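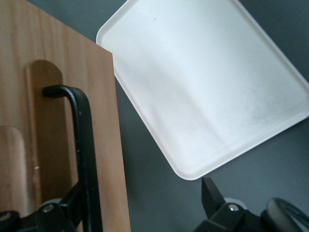
# Week 4: Reading the grain before you cut anything

Okay, so last week we ran out of time right when it was getting good, and I promised I'd write up the rest. These are my notes for the evening woodworking group, tidied up a bit. If you missed the session, start with section one and then come talk to me, since half of this only really sinks in when you have a board in your hands.

## 1. Wood moves, and mostly in one direction

I say this every term and I'll say it again. A board gets wider and narrower with the seasons. It hardly changes in length at all. Your tabletop that fit so nicely in September will be a different width by the end of winter, and there is no glue on earth that will talk it out of that.

Think of a bundle of drinking straws. When the straws take on moisture from the air, each one gets fatter. Stack up a whole board's worth of slightly fatter straws and you've got a real change across the width. Lengthwise they barely budge.

How much it moves depends on the species and on how the board was sawn:

- **Flatsawn** boards move the most, and they like to cup. The growth rings run more or less flat across the end.
- **Quartersawn** boards move about half as much. The rings stand up straight on the end, and on the face you get those long, even lines.
- **Riftsawn** sits between the two. Great for table legs, because all four faces look alike.

Go look at the end of the board first. The face is pretty, but the end tells you how it was cut.

## 2. Which way to plane

Ya-wen Shih asked me why her plane was leaving those ugly little craters, and it's the question everybody has in week four, so thank you, Ya-wen!

Put the board on its side and look at the edge. The lines on the edge will usually rise toward one end of the face you want to plane. You want to push *uphill*, so that the blade strokes the fibers down as it goes. Go the other way and the blade dives under them, lifts them, and snaps them off below the surface. That's tearout.

The old comparison is petting a cat. I've also heard Bilal Issa explain it with a carpet, which works fine if you don't have a cat.

Some boards change their mind halfway along. When that happens:

1. Sharpen. Yes, again.
2. Set the plane for a thinner shaving than you think you need.
3. Turn the board around where the grain flips and meet in the middle.
4. If it still tears, pick up a card scraper and stop arguing with it.

## 3. Letting a panel breathe

A wide solid panel glued tightly into a frame will split, or it will push the frame apart. I've seen both. My first cabinet door (pine, very proud of it, gave it to my aunt in Dusdale) cracked top to bottom with a bang she heard from the kitchen.

The fix is very old. Cut a groove on the inside of the frame, let the panel sit in it dry, and leave a little space on each side for it to grow into. You can put a dab of glue at the middle of the top and bottom so it stays centered – no glue anywhere else. Finish the panel *before* it goes in the frame, or you'll get a bare stripe along the edges when it shrinks.

For Jaxon Pelletier's blanket chest we worked this through on the whiteboard. The inside of his frame is 595 mm by 690 mm, and he wants the grain running the long way, so the 595 is the direction that moves. We're allowing up to 34 mm of solid wood between grooves on the center rail, and I'd like him to measure that again before Saturday.

## 4. Homework

- Find three pieces of furniture at home and work out which way the grain runs in each part. Draw little arrows. Bad drawings are welcome.
- Bring one offcut with grain that switches direction. The scrap bin at Nasrallah is good for this.
- Read the chapter on drying, up to page 32.

Fares Nimri has the good marking gauge, and I'd love it back. Next week is mortises, so please bring a chisel you've sharpened yourself, even if you're not happy with it.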